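Bemau Town Council
Minutes of the ordinary session, 2023-03-04

The session was opened by the chair after the quorum was confirmed. The agenda was accepted with one change: item 5 was moved before item 4.

1. Minutes of the previous session. Approved without correction.

2. Vacant seat on the district court. The council must confirm or refuse the candidate sent by the Clundgate regional office. The clerk informed that the file was received complete, except the declaration of property, and this was asked again by letter. The hearing of the candidate is set for April and will be open to the public. Each member may put 2 questions, and must hand them in writing 14 days before.

3. Rules for closed session. It was proposed that the council may go into closed session only by a recorded vote. At present a show of hands is enough. The discussion was long and the chair ordered a break of 30 minutes before the vote.

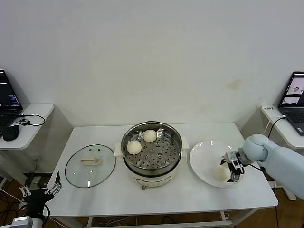 The member for Grasso objected that a recorded vote takes too much time when the matter is urgent, and asked that the old rule stay for personnel matters. This was put as an amendment and was rejected. The main proposal was carried.

5. Petition from Cemitz. The petition about the polling place carries 200 signatures. The clerk will check them against the voter list and report in writing. No decision was taken.

4. Travel costs of members. Postponed to the next session, as the table of costs was not yet sent to all members.

6. Other matters. It was asked that the papers be sent earlier and in one file. The clerk agreed.

The session was closed by the chair.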